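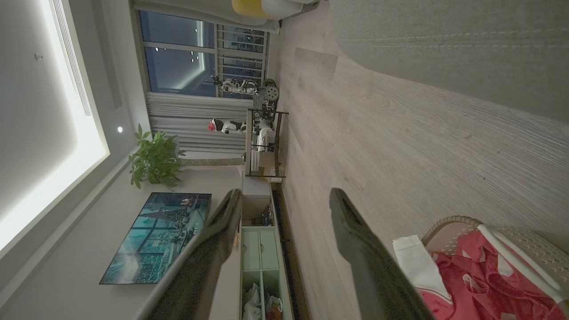
Cove lighting in the living room, worth it?

ott_kutt
Fitter wants 800 for a recessed ceiling panel with light along the borders, plus a slatted air vent in it. He says I won't need lamps. I have my doubts.

Lodley47
So would I. Bright white up there at night and your window turns into a mirror. You get every downlight as a dot in the glass and half the city lights vanish.

chiahao
Disagree. That's what curtains are for. Draw them and the problem's gone.

Lodley47
Then why pay for a big window?

stojan_v
Pale grey curtains, pale floor, white low cabinet, white light. I've lived with that lot and it felt like a dentist's. Get warm strips or don't bother.

chiahao
A decent plant by the curtains sorts that out. Ours has broad glossy leaves and does more for the room than any bulb.

stojan_v
Does it like the vent blowing on it? Mine dropped leaves for a month.

ott_kutt
Hadn't thought about the vent. The desk is going by the window too, so what about glare?

Lodley47
You'll see the strip in your screen. And whatever the fitter says, ceiling light does nothing for the cable mess under a thin-legged desk. Buy a tray for 12 and a lamp.

chiahao
Fine, get the lamp as well. I'd still have the panel.

ott_kutt
I'll ask him for a price without the vent.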